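Learning Hub > Student Projects > Design and Living > Reports

Small Storage in Shared Study Rooms: Final Report
Submitted by Efa Harries, Gundeck College

1. Purpose
The project examined how a single bedside cabinet might serve as pantry, shelf and table in a shared room at Surnlow residence. The budget was $136 and the trial ran for 30 nights in March.

2. Method
The cabinet is dark brown, with an open compartment under the top and drawers below. Dry snacks, such as chips, were assigned to the bottom drawer. Drinks and bowls in use were permitted on the top surface. The open compartment was reserved for notebooks and chargers.

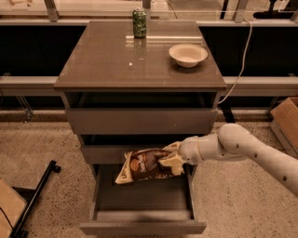
Residents were asked to return items to the same place after each use and to record any change in a log kept by the door. The log was reviewed at 9 each evening.

3. Findings
Residents favoured the bottom drawer for bulky packets, as these were easily crushed when stored with books. The glossy top wiped clean but showed every fingerprint. Plain drawer fronts without visible handles were judged tidy in colour and line, although two residents found them awkward at night.

4. Recommendations
Felt coasters should be supplied. A liner is advised for the snack drawer. A further trial at Gittins House is proposed.

Filed under: Student work, Furniture and storage

Comments (2)

Flitberg: Did crumbs become a problem in the bottom drawer? Ours did within a week.

E. Harries: Some, yes. The liner was added to the recommendations for that reason.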